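How to Keep a Price Book for Your Weekly Grocery Shopping

A price book is a list of the things you buy most often, with the lowest price you have seen for each one and the store where you saw it. After a month or two you can look at a sale tag and know whether it is a good price. Mine is a plain pocket notebook. A spreadsheet works too, but I find paper faster to use in the aisle.

What you need

A small notebook, a pen, and your last four or five grocery receipts. If you don't keep receipts, start now and come back when you have a few.

Step 1. Pick your items

Go through the receipts and mark everything that shows up more than once. My first list had 29 items on it. Leave out anything you only buy for holidays or company. Milk, eggs, flour, rice, coffee, canned tomatoes, butter and chicken will cover a large part of the bill in most homes.

Step 2. Give each item its own page

Write the item at the top. Under it, make columns for date, store, brand, package size, price and unit price. Put the pages in alphabetical order if you can. I didn't the first time and had to copy the whole thing over.

Step 3. Work out the unit price

Divide the price by the size. A 26 ounce jar of pasta sauce at $2.08 comes to 8 cents an ounce. Use the same unit for the same item every time, even when the shelf tag uses a different one. Wositz prices its coffee by the pound and Comonell prices it by the ounce, and you can't compare them until you convert.

Step 4. Fill it in as you shop

Write down prices at the store you already go to. Don't make special trips. When you happen to be in another store, check five or six items and note those.

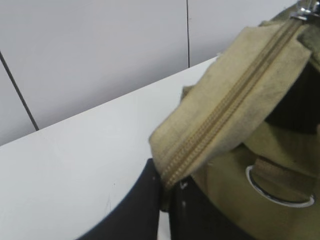
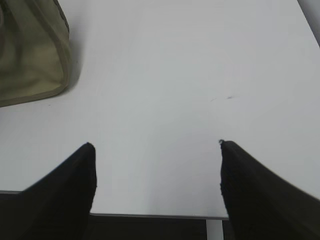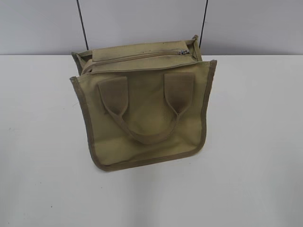
Lorenz Eberhard wrote in to say that he gave up on recording every price and now only writes one down when it beats the lowest on the page. His whole book fits on six sheets that way, though he admits he can't tell from it how often a sale comes back.

I still record every price for the first three months — the sale cycle is worth knowing. Butter at my Comonell drops every six weeks or so, and I buy enough to get to the next one. Once you know the cycle for an item, switch to the short method.

Step 5. Set a buy price

At the top of each page, write the price at which you will stock up. Pick one you have seen at least twice. If you set it at the single lowest price ever, you may wait a year.

Step 6. Check it against your budget

At the end of the month, add up your receipts. In July I had planned on $600 and spent $669. Going back through the book, I could see where most of the extra went — cereal and cheese, both bought well above my buy price.

Go through the book twice a year and cross out prices that no longer turn up. Package sizes change too, so check the ounces on anything that looks like a bargain before you write it in.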